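Catering and Functions - Community Help
Category: Packed lunches and takeaway food
Status: Answered (3 replies)

Wrapping triple-decker sandwiches so the fillings stay in place

Asked by Ajith Bangera
Sat 7 April

I coordinate the packed lunches for a residential training course run by our association. The lunches are made on site in the kitchen of the Borna centre the evening before each field day, and are collected by participants at breakfast. We have used the same sandwich for several years: three slices of white bread, a green layer of lettuce or cucumber in one gap, and sliced tomato with shredded red onion in the other. It is well liked, it suits most of the dietary requirements we are given, and I do not wish to replace it.

The difficulty lies in the wrapping. At the February course a considerable number of sandwiches were returned partly eaten, and the written feedback mentioned two matters. The first was that the bread on the tomato side had become soft by midday. The second was that the onion slid out as soon as the film was opened, with the result that people were eating it with their fingers or leaving it behind.

Our present method is to cut the assembled sandwich first and then wrap each piece separately in clear plastic film, gathering the film at the lower end and leaving the crust end more lightly covered so that it can be opened without difficulty. The pieces are then stood upright in the tubs. 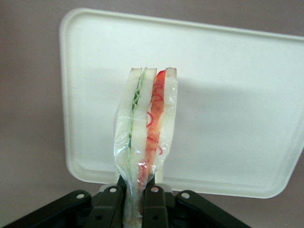
I would be grateful for advice on the following points. Should the film be closed over both ends, or is it acceptable to leave the crusts less covered when the sandwiches are kept overnight in a cool room? Is it better to wrap before cutting? And is there a recognized way of keeping shredded onion in place without adding cheese or a spread containing dairy, neither of which we are able to use?

We prepare 50 lunches on each of the field days, with two people working at one bench. Any method that adds greatly to the time for each sandwich would be hard for us to adopt. Paper bags have been suggested by a colleague, but the participants carry the lunches in day packs and I have doubts about how well a bag would hold up.

Reply 1 - Balakrishnan Rao
Marked as helpful by the person who asked

I was responsible for the lunch service at a conference venue for a number of years and we dealt with much the same complaint.

On the question of the ends, I would close both. Bread that is exposed in a cool room overnight will dry at the crust while the centre takes up moisture from the tomato, and the person eating it notices both. If ease of opening is the concern, fold the film flat over the top and leave a short tail to pull. It should not be twisted. A tight gather at the bottom is satisfactory for standing pieces, provided it does not squeeze the filling upward. I would check this on a few pieces before doing the whole batch, as a hard pinch at one end tends to push tomato out at the other.

On cutting, my preference is to wrap the whole sandwich firmly, leave it under a light tray for 30 minutes, and then cut through film and bread together with a long serrated knife. The layers settle against each other during that time and the cut faces are much neater. Each half will then need a second piece of film around the open side. This does use more film. With two people at the bench, one can assemble and wrap while the other cuts and finishes, and we did not find it slower than cutting first.

On moisture, the tomato is the chief cause. Slice it early, salt it lightly, and lay the slices on clean towel before use. Pat the top surface dry as well. A thin coat of dairy-free margarine, taken right out to the edges on both slices that face the tomato, will protect the bread for a good part of the day. Many people butter only the middle of the slice and the corners go soft.

For the onion, place it between two layers of tomato, never directly against the bread. The slices grip it. Shorter shreds also behave better than long ones, which curl and work their way out at the cut face. If you are able to cross-cut the onion once after shredding, you should see a difference. A mashed avocado or hummus layer would also hold it, although I appreciate that would change the sandwich.

Please also confirm the storage temperature with whoever is responsible for food safety at the centre. Your local requirements will apply and I am not in a position to state them.

Reply 2 - Godetti

Use rolls instead. We changed to rolls and have had no complaints.

Reply 3 - Joseph

I agree with most of the first reply but would not salt the tomato if any of your participants are on a low-salt diet. Draining it on towel is sufficient in my experience. Removing the seeds helps more than salt does.

With regard to bags, ours go out in film and then into a plain paper bag with the name written on it - the bag is only for the label and the fruit, and does nothing for the sandwich. A rigid tub is better in a day pack if your budget allows for it.

Further comment from Ajith Bangera

Thank you for these replies. We will close both ends and try wrapping before cutting for the first field day, with the onion placed between the tomato slices. Rolls were tried previously and were not popular with the group. I have written to the centre about the cool room and will add their answer to this page when it is received.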